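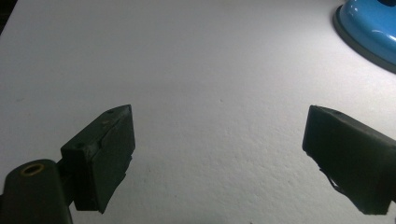

Hourani picks up lamp order from Fatard

Desk lamp maker Hourani will supply 600 of its small blue lamps to office fit-out firm Fatard, with the first boxes due out in February. Price per lamp not given. The order is Hourani's biggest so far, the company said, up from 80 for a library job last year.

Colour was the sticking point. Fatard had asked for grey, then changed it's mind after trying the blue at its own front desk. Bell shade, round base, switch on top of the base where you can find it.

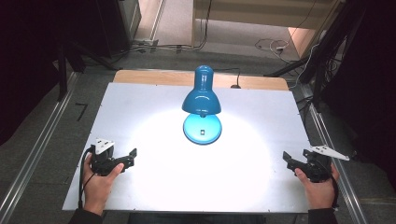
Lighting & Fittings

Brundix, which handles freight for both firms, will send the lamps out in around 32 loads. Spare shades go seperately. Offices on the Cirkeo site get theirs first, the rest by the end of winter.

Fatard says it has 1,185 desks to light all up and hasn't decided on the remainder. A floor lamp in the same colour is being talked about. No price, no drawings yet. Hourani's shop counter stays open until 4 pm while the order is being packed, returns at the side door.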